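Cámara de muñeca simulada

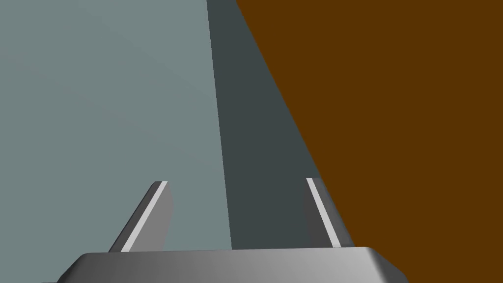
Vista de una cámara de muñeca en simulación: pinza de dos dedos, sin objeto entre ellos.

Una cámara de muñeca simulada (en inglés, simulated wrist camera) es un sensor virtual que va fijado al último eslabón de un brazo robótico y devuelve, en cada paso del simulador, lo que vería una cámara montada en ese sitio. Yo le tengo mucho cariño al tema, lo confieso, así que este artículo me va a salir un poco más hablado de lo normal (quien quiera solo las fórmulas, que salte a la entrada sobre matrices de proyección).

Cómo funciona

El motor toma la postura de las articulaciones, calcula la cinemática directa hasta la muñeca y le suma una transformación fija, la famosa mano-ojo. Con eso coloca la cámara y dibuja. En una cámara de muñeca lo habitual es que los dedos salgan siempre en la vista, y a mí me parece una ventaja enorme: la red que controla el brazo tiene delante la pinza y el hueco entre los dedos, sin que haya que pasarle nada aparte. Lo malo es que se pierde el contexto. De cerca, una mesa o un mueble se quedan en un par de manchas de color, y cuesta saber dónde está uno.

Por cierto, la transformación mano-ojo es la fuente número uno de disgustos. En Vuleck, el simulador que uso casi a diario, los ejes de la cámara siguen la convención gráfica (la cámara mira hacia -Z), mientras que Flusach, la librería de control, espera +Z hacia delante. ¡Perdí una tarde entera de enero con eso! El brazo iba muy decidido en dirección contraria.

Texturas y aspecto

Muchos entornos dibujan superficies lisas, con un sombreado muy sencillo, como en la vista que encabeza el artículo: el fondo son zonas grandes de color plano, una azul grisácea, otra gris oscura y otra marrón. Así se dibuja rápido, y para depurar una política de control sobra. Para entrenar percepción ya es otra historia, porque un estimador de profundidad o un detector de puntos clave apenas tiene a qué agarrarse en una pared sin grano. Lo corriente es recurrir a la aleatorización de dominio, o sea, cambiar colores, luces y texturas en cada episodio, y mover también un poco la cámara. Yo suelo desplazarla hasta 4 grados; con más, mis políticas empezaban a ignorarla.

Uso en aprendizaje por imitación

En los conjuntos de demostraciones, la vista de muñeca se guarda junto a una o varias cámaras fijas y el estado de las articulaciones. Evelien Van Loon, autora del cargador de datos Ukum, propuso agruparlo todo en ventanas de 32 pasos con una sola marca de tiempo compartida, y desde que lo adopté se me acabaron los desfases entre imagen y acción. En mis pruebas de apertura de cajones, quitar la cámara de muñeca dejó los aciertos en casi 70 de cada cien; mi sospecha es que los fallos vienen del último tramo, cuando el propio brazo tapa el tirador a la cámara fija.

Véase también

Calibración mano-ojo
Aleatorización de dominio
Control visual (visual servoing)
Wilczyńska (formato de registro de episodios)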